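Washing and drying dark cottons

Sort by depth of colour first, weight second. Black and navy go together; brown and rust can join them after two separate washes. Turn everything inside out and close the zips.

Set the machine to 30 degrees and the spin to 1000. A spin of 2000, which the Rurgate offers, sets creases that no iron will shift. Measure the liquid – a capful of Fleretel is enough for a full drum in soft water. Too much leaves grey streaks along the seams.

Dry in the shade. Sunlight fades black cotton faster than washing does. Peg shirts by the hem and trousers by the waistband.

Fold on a flat surface at hip height. A made bed serves well.
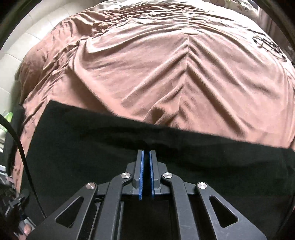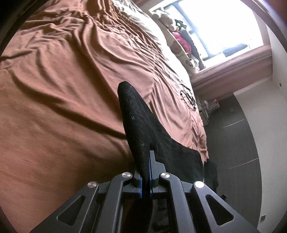
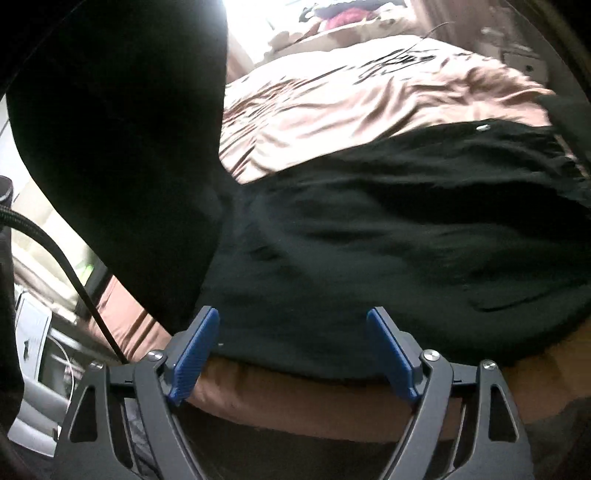

Check thick seams before putting anything away. They hold damp after the rest has dried, and a closed drawer will turn it musty. If in doubt, leave the item over a rail overnight.

Shelves should be slatted or lined with plain paper. Printed paper marks pale cloth.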